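PET 瓶分类与压缩前处理操作说明

阅读时间:9 分钟

本文适用于小型回收点、办公楼后勤和学校仓库,处理对象为饮料与饮用水用 PET 瓶,不包括食用油瓶、洗涤剂瓶和农药容器。文中流程以手工分拣加一台立式打包机为基准,打包机型号为 Kekana 立式机,其他型号的行程和捆扎方式请对照各自手册修改。

一、材料识别

瓶底或瓶身下部一般有三角形回收标识,内有数字。数字 1 为 PET,2 为 HDPE,5 为 PP。分拣时以标识为准,标识磨损时再用以下方法判断。

1. 看注塑点。PET 瓶采用注拉吹工艺,瓶底中心有一个圆形凸点;挤出吹塑的 HDPE 瓶底部则为一条直线合模痕。
2. 看折痕。PET 弯折后常出现发白的痕迹,PP 薄壁件弯折后回弹较明显。
3. 水中沉浮。剪下约指甲大小的瓶身碎片,去除标签和胶,完全浸湿后放入清水。PET 密度大于水,下沉;HDPE 和 PP 上浮。碎片表面附着气泡会影响结果,需用玻璃棒拨动后再读。

PVC 同样下沉,单靠沉浮法不能与 PET 区分。怀疑为 PVC 的瓶子应单独装袋,不得混入 PET 包。PVC 在 PET 熔融温度下会分解并释放氯化氢,造成再生料发黄,并腐蚀设备。

二、瓶盖与瓶环的处理

瓶盖材料多为 HDPE 或 PP,与瓶身不同。下游工厂是否要求去盖,取决于其清洗线配置。带有浮选槽的清洗线可以接收带盖瓶,破碎后盖料上浮,瓶料下沉。没有浮选槽的,必须在分拣阶段去盖。

本说明默认供货对象为 Varton 清洗线,验收单上写明“可带盖,须排空”。执行方式如下:

(1)拧松瓶盖,倒尽残液。
(2)压扁瓶身,排出空气。
(3)压扁后立即将盖拧回,防止瓶身回弹。

未排气而拧紧盖的瓶子在打包机中会形成气囊,压板回程后包体膨胀,严重时可崩断捆扎带。瓶环不需要剪除。用刀片逐个剪环效率很低,且容易割伤手指,除非合同另有规定,不建议采用。 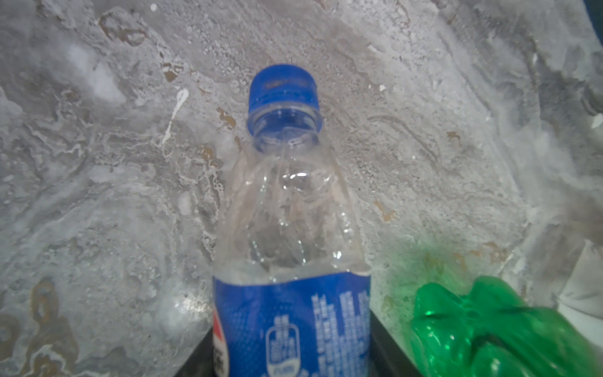 三、标签

标签按材料分为纸标、OPP 膜标和收缩膜标三种。纸标在热碱洗中会分散成纸浆,增加水处理负荷。OPP 膜标用条状热熔胶固定,密度小于水,可由风选或浮选去除。收缩膜标包覆面积大,若材料为 PETG 或 PVC,密度与瓶片接近,浮选无效,应在进入破碎机之前去除。

手工去标的操作:

1. 对有撕拉虚线的收缩标,沿虚线撕开。
2. 对无虚线的收缩标,用钩刀自上而下划开,刀刃朝外。
3. 对 OPP 膜标,找到搭接边,从搭接边起撕。残胶不必擦除。
4. 纸标不作手工处理。

去下的标签装入单独的袋中,按混合软塑料处置。

四、颜色分选

颜色直接决定结算等级。建议设 3 个料筐:

A 筐:无色透明瓶。
B 筐:浅蓝透明瓶。
C 筐:绿色、棕色及其他有色透明瓶。

判断颜色时以瓶身为准,不看盖和标签。不透明的白色瓶含有钛白粉等填料,不入以上任何一筐。照明对浅蓝与无色的区分影响较大,分拣台宜使用中性白光,台面使用哑光白色或浅灰色。黄色钨丝灯下,浅蓝瓶容易误入 A 筐。

五、残液与清洁度

瓶内残液按重量计入杂质。含糖饮料残液还会发酵,夏季(尤其 8 月)在密闭仓库中会产生异味并招引蚊蝇。倒空后倒置沥干即可,通常不要求水洗。乳饮料瓶例外,应以少量清水冲洗一次后再沥干。

以下情况整瓶剔除:

- 瓶内有烟蒂、注射器或其他异物;
- 盛装过机油、溶剂、涂料;
- 瓶身有大面积霉斑;
- 瓶内有无法辨认的液体。

剔除物不得在分拣台上打开,应连瓶放入带盖的专用桶。

六、打包

装料前检查料仓底部,清除上一批残留。捆扎带应先穿好再装料,装满后再穿带容易被瓶子卡住。

分次投料,每次投料高度不超过料仓的三分之二,压实后再投下一次。每包压缩 10 次,最后一次压板到底后保持 49 秒,再行捆扎。保压时间不足时,包体出仓后会回弹,堆放不稳。使用 Skenska 聚酯捆扎带时,带头留出 300 毫米,便于打结和复检。

捆扎完成后缓慢升起压板,观察各道带子受力是否一致。若有一道明显松弛,应重新下压并重扎,不得用胶带补强。

七、堆放与记录

包体应放在托盘上,离地离墙。PET 长期日晒会老化变脆,破碎时粉末率上升,露天堆放须加盖遮光篷布。堆高不超过两层。仓库内不得吸烟,通道两端各放置灭火器。

每包挂一张标签卡,内容包括:颜色等级、是否带盖、标签处理方式、重量、打包班次。称重使用 Stiller 平台秤时,先置空托盘归零,再放料包。重量读数稳定后记录,不作四舍五入。

八、常见问题

包体一侧偏高:投料时瓶子集中在一侧。应在每次下压前用木耙摊平,操作时先确认压板已停止并锁定。

验收时水分超标:多为瓶盖拧回前未倒净。抽取一包拆检,如多数瓶内有积液,同批料包均需返工。

验收时混入 PVC:检查收缩膜标是否漏撕。瓶身本身为 PVC 的情况现已少见,漏撕标签更为常见。

压缩行程变长:先检查液压油位,再检查密封件。油位正常而行程仍几乎增加一倍的,停机报修。

评论 3 | 分享 49

相关文章
立式打包机液压油更换步骤
HDPE 瓶与 PP 容器的分拣要点
回收仓库的消防间距与通道设置
收缩膜标的材料判别
料包重量记录表的填写方法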